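Thread on kitchen branch circuits and why a breaker that "trips for no reason" usually has one. Mar 15, 2024

**1/** Background: older house in Sirnalum, one 20 A circuit feeding the whole counter run plus the refrigerator. The breaker tripped a few mornings a month. It had already been replaced once, with no change.

**2/** Before paying for more parts I put a Rarken clamp meter on the hot conductor at the panel and let it log for 21 days. Samples went into Skandum, which I use for everything because it exports plain CSV. If you aren't comfortable with the panel cover off, hire this step out.

**3/** Start with voltage. Mine sat at 123 V at the receptacle with little connected. Resistive loads draw more current at higher voltage, so a nameplate rated at 120 V reads a bit low for my house. Small effect. It matters when you are near the limit.

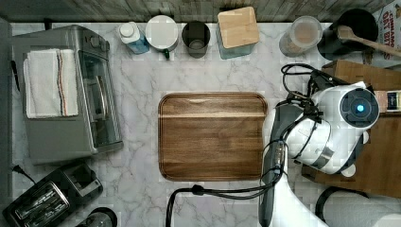
**4/** Heating elements dominate kitchen load. Lighting, chargers, radios and clocks can be ignored for sizing purposes. The things to list are whatever gets hot on purpose, and they tend to be parked together: a toaster oven with a two-slot toaster right below it is a common layout, and it usually means both plugs go to the same receptacle or to neighbors on one circuit. Write down the nameplate watts of each. Do not trust the box.

**5/** Worst pair in my log: 2000 W with both heating. At 123 V that is a little over 16 A. A 15 A breaker would be overloaded. A 20 A breaker will carry it, so on paper the circuit passes and the complaint gets blamed on the breaker.

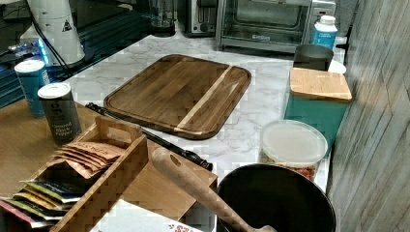 **6/** Now the refrigerator. Compressor running current is modest. The defrost heater is the part people forget: mine is 500 W, on a timer, with no relation to when anyone is making breakfast. Total becomes 2500 W, a bit over 20 A.

**7/** A 20 A thermal-magnetic breaker does not open at 20.3 A right away. The thermal element follows an inverse time curve. Slightly over rating, it can hold for a very long time, or indefinitely. Far over, it opens in seconds. Short circuits are handled by the magnetic element, which is a separate mechanism.

**8/** So 20.3 A alone did not explain the trips. The log did. Every trip had the defrost heater on, both counter appliances on, and then a compressor start within a short window after defrost ended. Three overlapping conditions, hence the irregular schedule.

**9/** Panel temperature also counts. Mine is on an outside wall that gets sun. Breakers are calibrated at a stated ambient, and a warm enclosure moves the trip point down. I got fewer trips in December with the same breakfast habits. I had written that off as luck.
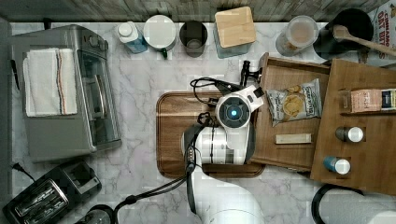

*Cutting board, with a shallow tray to its right.*

**10/** Things I ruled out, in order: loose termination at the breaker, loose neutral, a worn receptacle on the counter run, a damaged cord. A loose termination is worth checking first. It heats the breaker from the terminal side and gives exactly this symptom, and it is the dangerous one.

**11/** Do not fix any of this with a larger breaker. The breaker protects the wire in the wall. 12 gauge copper on a general branch circuit gets 20 A. If you find a 30 A breaker on it, somebody has "fixed" it before you.

**12/** The options I priced were a dedicated circuit for the refrigerator, or splitting the counter run in two. Garcia Electric quoted both. The refrigerator circuit was cheaper because the panel is below the kitchen and the drop is short. Splitting the counter meant opening the backsplash.

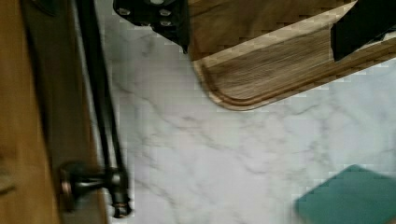 *Bar handle at left, counter beyond.*

**13/** I took the refrigerator circuit. Permit, inspection, one new breaker, new cable, one receptacle behind the refrigerator. The old receptacle in that spot got a blank cover. The inspector asked for an extra staple near the box and signed off.

**14/** Logging since the change: the counter circuit peaks at the same 2000 W as before and the breaker holds. The refrigerator circuit shows the 500 W defrost block by itself, flat top, easy to pick out.

**15/** If you want to repeat this, sample once per second or faster. One-minute averages hide compressor starts completely. Also log a timestamp for each trip by hand. Skandum shows current going to zero, but it can't tell a trip from somebody switching the breaker off.

**16/** Replying to a few questions at once: yes, the clamp goes around the hot only. Around the whole cable it reads near zero. No, a plug-in meter won't do this job, it sees one appliance. I'll post the CSV after I strip out the days we were away.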